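换门记

三月里我们车间总算把西头那扇旧卷帘门换掉了。说起来不过是一扇门,可我在这个厂里待了这么多年,进进出出都从它底下过,真要写它,竟然有点舍不得,所以今天泡了壶茶,慢慢说,大家也慢慢看。

旧门是建厂那年装的,铁皮帘片,链条手拉。天一冷,链子就涩,早上七点来开门的人得先搓半天手,再拽上好一阵子,门才肯哼哼唧唧地往上走。后来加了个电机,也没省心多少,走到一人多高就爱停,停了就得有人拿根木棍往左边导轨上敲两下。敲哪里还有讲究,敲高了不灵,敲低了也不灵,新来的年轻人都要学这一手。
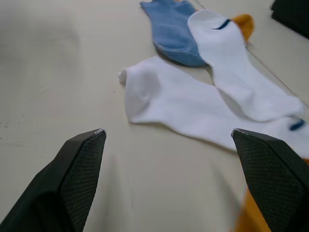
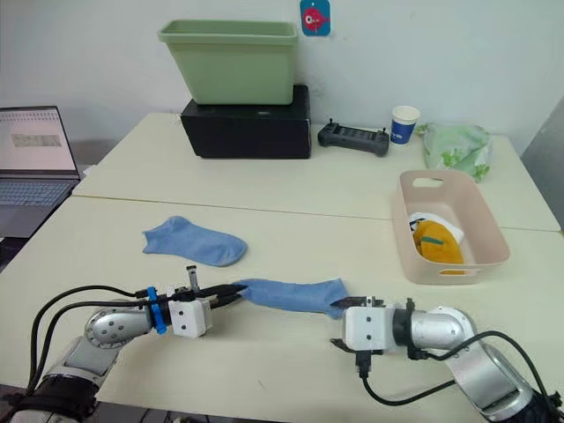
真正下决心换,是去年冬天的事。那阵子北风大,门底下的橡胶条早就硬得跟树皮似的,风从缝里灌进来,靠门那几个工位的人穿着棉袄干活,脚边还放着电暖器。肖志强(Zhiqiang Xiao,跟外国同事打交道多了,名片上一直是这么印的)管设备,他拿本子记了41天,哪天门卡住、卡了多久、谁去敲的,一笔一笔写得清清楚楚。本子往厂长桌上一放,厂长翻了几页,第二天就让他去问价。

问价这一段可真长。先看的是Cilum家的硬质提升门,板子厚,保温好,样子也体面,可是我们西头梁底下的空间太小,门板收上去没地方放。又看了Tan的折叠门,往两边收,我个人很喜欢那种开门的样子,像老戏园子拉幕(我说出来大家都笑我)。偏偏门边立着配电柜,挪一次柜子要停产,只好算了。最后定的是Uvilon的快速软帘门,帘子卷在上头的筒里,占地方小,被叉车碰了还能自己从导轨里脱出来,再升降一次就归位。

供货那边来对接的是Maricica Bratu,罗马尼亚人,中文说得慢,但句句都在点子上。她第一次来量尺寸,拿着激光测距仪,上中下各量一遍,左右再各量一遍。我们图纸上写的洞口宽度,跟她量出来的对不上,右边的墙往里歪了一点点。要是照着图纸下单,导轨装上去准是别扭的。我当时站在旁边端着茶杯,脸上有点挂不住,那张图还是我年轻时候描的呢!

安装用了三天。头一天拆旧门,帘片一片片放下来,码在院子里,过秤是464公斤,收废铁的师傅来拉,还问我们怎么舍得用到这个份上。第二天装导轨和卷筒,厂里的Nulham牌小升降车派上了大用场,平时嫌它慢,这回倒是觉得慢得正好,上去下来都稳稳当当的。第三天接线、调限位,一直忙到傍晚,食堂特意给留了饭,红烧茄子和冬瓜汤,Maricica吃了两碗米饭,说比她住的地方做得好。

新门用下来,最大的感受是安静。以前门一动,全车间都得停下说话,等它响完再接着说,现在它升上去,我背对着都不知道。还有就是快,叉车到跟前,地下的感应线圈一认,门就起来了,司机小伙子们开头还不习惯,老是早早踩住刹车,探着脑袋等。

当然也有要磨合的地方。感应范围一开始调得太大,人从旁边走过去打水,门也热情地给你开一回,一上午开了好多趟,暖气全跑了。志强蹲在控制箱前面调了两个晚上,把范围收小,又给行人单独开了小门,这才消停。底边的安全气囊每周要按一按试试,光电眼要拿软布擦,导轨里不要抹黄油,沾灰以后反而更涩(这条是Maricica反复交代的,我抄了一张贴在控制箱盖子里面)。

钱的事也有朋友私信问我,总价我不方便写,只说说零碎的:备用的一段密封条700块,两只光电眼备件加起来1000块,我们都一起买了。老门那时候就是吃了没备件的亏,坏个小轮子,满城找不到一样的,最后是请车工师傅照样子车出来的。

对了,那根敲导轨的木棍还在,志强没让扔,拿去给窗台上的丝瓜搭了架子。等天再暖和一点,东头那扇小门也该修了,铰链掉了一颗螺丝,我已经跟他说过两回。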